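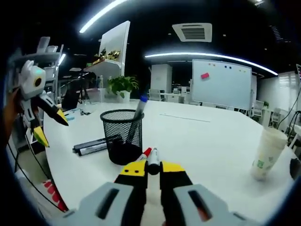 Ticket: dividends not showing in the right currency, overseas funds account
Opened by: Serpil Dursun
Last updated: 13/02/2018

Hello all, I'm writing this one up as I go, partly so you can see what I've tried and partly so I don't do the same thing twice (I already have, once). I use the Tedilley portfolio tracker to keep an eye on my overseas funds, and it pulls the figures in from my broker account at Samwood. Up to last June it was lovely. Then I added a Turkish shares fund, the Uçar one, and ever since then the yearly income page has been talking nonsense.

The fund pays out in lira. Samwood changes it to pounds before it lands in my account, so the statement says pounds, and the payment in question was £38. Tedilley shows it as 38 lira and then very helpfully turns that into pounds a second time, so I end up with hardly anything! The price of the fund itself is fine, by the way. It matches Samwood to the penny. It's only the income.

First thing I tried was the obvious one, logging out and in again. No change. Then I pressed Refresh all holdings, which took ages, and when it came back I had the payment in there twice, both wrong. I deleted one of them by hand.

Second go. I went to Settings, then Accounts, then Home currency, and it was set to pounds already. I switched it to euros, saved, and switched it back, because that sort of thing does sometimes shake something loose. It didn't. It did put my chart into euros for the whole of lunchtime though, which gave me a bit of a turn when I opened it on my phone.

Third go, I downloaded the statement from Samwood as a spreadsheet and loaded it in myself instead of using the link. Now this was interesting! There are two columns that look like they could be the currency. One is called Fund currency and says TRY, and the other is called Paid in and says GBP. When the import screen asks you to match up the columns it picks Fund currency all on its own and greys out the box, so I couldn't change it. I'm fairly sure that's the whole trouble, but I'm only a customer.

I've also checked my other overseas funds to see if they do it. The American one is fine, but that one pays into the dollar pot and stays in dollars, so both columns say the same thing and it can't go wrong. The Drirnosero bond fund pays nothing out at all, so no help there.

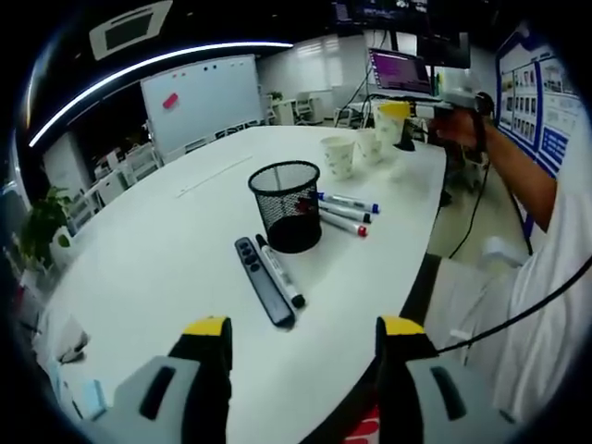 Ferhat Şimşekoğlu: Thanks Serpil, the two columns are the bit I needed. I've loaded a test statement with TRY in one and GBP in the other and I get the same result as you. Could you try renaming the Paid in heading to Currency in your spreadsheet, deleting the Fund currency column from it completely, and importing again? Please take the account link off first or it will bring the old payment back in.

Right, done that. Took the link off, changed the heading, deleted the column, saved it as a CSV (it wouldn't have the normal kind, just a red bar and no message - might be worth a separate ticket?) and loaded it. The payment now says £38, in pounds, once. Hooray!

Two things still bothering me. The total for the year is nearly right but still £2 short of what Samwood says. I went down the list and I think it's the fee they take for changing the money, which Samwood shows on its own line and Tedilley knocks off the income. I don't mind which way you do it, I'd just like it to match, as I copy that number on to my tax form.

The other one is that I'd really like to put the link back on. I don't want to be fiddling with spreadsheets every time the fund pays out.

Ferhat Şimşekoğlu: The fee is a setting. Go to Income, then Display, and tick Show before charges. For the link, please leave it off for now. The fix for the currency box has gone to Nazmiye Kozan and I'll post on this ticket when it's out. Payments you've imported by hand will stay as they are when you reconnect.

Ticked the box and the total matches. I'd never have found that, it's tucked right down under the chart colours. I'll leave the link off as you say. The fund should pay again in June, so if the fix is in before then I won't have to touch the spreadsheet at all. Please keep this one open until I've reconnected and had a look.

Status: waiting on fix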